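# Stanent Two-Hand Sorting Kit

I sell parts for small workshops, so I get asked all the time if a machine can tidy a kitchen yet. My short reply is "some of it, slowly." The Stanent kit is the one I point people to if they want to find out for themselves, and I've had mine going since October!

You get 2 grippers, soft finger pads, a charging dock and the Bronduva software, which learns a chore from your own demonstrations. Plan on around 300 of them before it's any use with snacks. Wrapped cakes are a lot harder than they sound (crinkly plastic slides, crimped ends fold over, and every packet lands at its own angle).
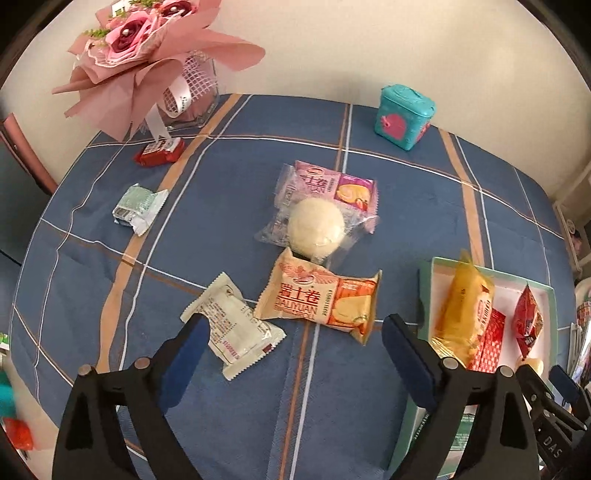

Boxes and cans are the easy part, and I'd trust it with those while I make coffee. Soft packets I still keep an eye on. It'll squash a sponge roll if you leave the grip setting where it ships, so turn that down first. Folding laundry? Not yet, not at this price. Packing small orders on a bench is much closer, and the folks at Moroz who tried my kit wanted to keep it.

**What to know before you order**

- Finger pads wear out and come in packs from Troreck
- Needs a table you can leave alone while it learns
- Software runs on an ordinary laptop
- Spare pads ship separately, so add them to your cart now

Send me a note with the chore you have in mind and I'll tell you if I'd bother.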